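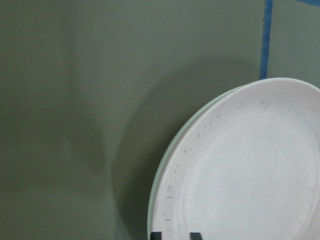 The wrist camera's view of the two plates, white on top of green.

Nosham Arm – Frequently Asked Questions

Last updated May 18, 2026

What is this project?
Nosham is a tabletop robot arm I have been putting together in the shared workshop on Serrano Street, mostly on evenings when the big saw is off and a person can hear a motor complain. The long-range plan is for it to clear a table after supper. For now it practices on plates, and it has taught me a great deal of patience along the way!

Who is behind it?
I'm Hermenegildo Barajas. I fixed sewing machines for most of my working life, so the gears and belts felt like old friends and the programming very much did not. Folks at the workshop have been kind about answering my questions, even the ones I asked twice.

What has it cost so far?
My notebook says $415, which covers the motors, the camera, the power supply and one control board I wired backwards in December (rest in peace). The bench and the printer came with my membership.

Why put the camera on the wrist?
I started with one on a pole by the bench, and the arm kept getting in its own way. Down at the wrist, the camera sees the fingertips and the rim of the plate together, and that is the part I care about. You do lose sight of the rest of the dish, so I take a wide look from higher up before the arm comes down.

Why two plates and not one?
A single plate is a fine place to begin, and please do begin there. Stacks are harder, and dishes in a real kitchen are nearly always stacked. When the top one sits a little off center, the arm has to settle whether it's going for one rim or both. I like to use different colors so I can tell at a glance which edge I'm looking at when I go back through the pictures.

Can I use my good china?
Oh, please don't. Use plates you wouldn't miss. Scuffs on the rim are no trouble at all.

How many practice grabs have you saved?
3443 as of this update. The newest 50 go in a separate folder until I've had a chance to look them over with a cup of coffee.

What are Nunton and Donis?
Those are the two programs. Nunton moves the joints, and Donis looks at the camera picture and picks a spot to grab. You can run Nunton by itself with the hand controller – I'd suggest a week of that before you touch the other one.

My fingers close too early. What should I check?
Look at the wrist cable first. Mine had worked itself loose and I spent 4 evenings blaming the software. After that, run the finger setup again with nothing between the tips.

May I come and see it?
Sure, I'm usually at the back bench on Thursdays after supper. Knock loudly if the side door is shut.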